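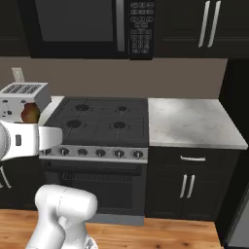 Attachment 1: kitchen view, toaster and bread roll on the counter

Ticket 2539
Product: Drunis asset library, web viewer
Component: thumbnail cache
Status: Resolved
Priority: Normal

Reported problem
After the February update, search results in the Celomitz workspace show the wrong preview for some files. Opening the file gives the correct full-size picture. Only the small preview in the results list is wrong.

Environment
Viewer build 806, server build 826. Shared storage on the Fedunis volume. Same result in two browsers, with a private window and with extensions turned off.

Log

09:10 Reproduced on a test account. Clearing the browser cache has no effect. The wrong preview comes from the server.

09:35 Compared file records with cache entries. Records are correct. 13 cache entries point to a preview built for a different file.

10:20 All 13 files were moved between folders before the update. Files that stayed in place are not affected.

11:05 Cause found. The old build names a preview after the folder path and the position of the file in that folder. The new build uses the file ID, but falls back to the old name when no new preview exists. A moved file can pick up a preview left behind by whatever held that position earlier.

11:40 Ran "rebuild previews" on one folder. No change. The rebuild job skips any file that already returns a preview, right or wrong.

13:15 Turned off the fallback in the server settings (previews, legacy names, off) and restarted the preview service. Affected files now show a gray placeholder.

13:30 Ran the rebuild again on the full workspace. Job finished without errors. All 13 previews match their files.

14:50 Dumlao workspace checked for the same fault. It was created on the new build and has no legacy entries. No action taken.

Resolution
Legacy name fallback disabled, previews rebuilt. Old cache folder renamed and kept until the next backup completes.

Open item
The rebuild job should have a force option. Filed as a separate request against the server component.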